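Shopping Your Own Cupboards First: Household Tips for People Who Buy Too Much

Posted by Leena Ojala, 15 January 2025

I spent a good many years helping small brands work out why people pick one jar of sauce over another, and you would think that would make me a sensible shopper. It did not. I still come home with a third bottle of dish soap (it smelled like pears!) and find two full ones waiting under the sink. So these are the little habits that have helped in my house, and I hope one or two of them will help in yours.

Keep the spares where you can see them

When the extra rice lives behind the flour, my brain decides we have no rice. I moved all my backups to one open shelf at eye level, and if the shelf is full, the shopping stops. Leave the newest things at the back and pull the older ones forward as you unpack. A strip of masking tape on the lid with the month written on it is plenty - I have a jar of lentils marked October that has shamed me into making soup more than once.

Write the list in the kitchen, standing up

A list written on the couch is a list of what I imagine we eat. A list written with the fridge door open is much closer to the truth. Put down the amount as well as the item, so "onions, 3" and never just "onions," or a big net bag on special will make the decision for you. And eat something first, even if it's only toast.

Give gadgets 48 hours

I once stood in a store with a $79 Badel vegetable chopper in my hands, quite sure it would turn me into a person who makes coleslaw. My friend Nandini Marar gently asked what I used now, and of course I use a knife, and I like my knife. These days anything with a plug or a blade goes on a note on the fridge and waits two days. Most of them get crossed off, and the ones that stay I buy happily and use.

Decant, but only what you use up

Matching jars are lovely and I won't hear a word against them, but they do tempt you to buy things to fill them. Do the coffee, the oats, the sugar and whatever else you get through every week. Cut the cooking directions off the packet and tape them to the back of the jar. The fancy quinoa can stay in its bag with a clothespin.

Compare the small number on the shelf tag

The big price is there to catch your eye and the unit price is there to be read. Bring your glasses if you need them, as I do. The large box is often the better buy, though I've been caught out enough times that I check every time now, even on the things I buy without thinking.
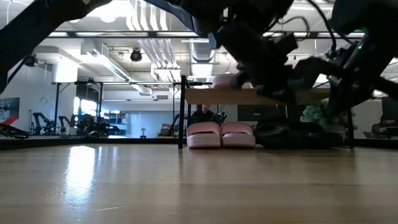

Cleaning products are where I go most wrong, and the word "shine" on a label is usually what does it. For years I bought Rininov floor gloss every time the bottle ran low, and I never stopped to look at the floor before I did. Do that first, with the overhead lights on. If you get a long bright reflection lying across the boards, like the one on the light-brown planks in the photo, you can put the gloss back on the shelf and sweep. I use a soft broom along the length of the planks, then a barely damp cloth wrung out as hard as my wrists will let me, and a dry one after it. The bottle I have now has lasted so long that the label has faded.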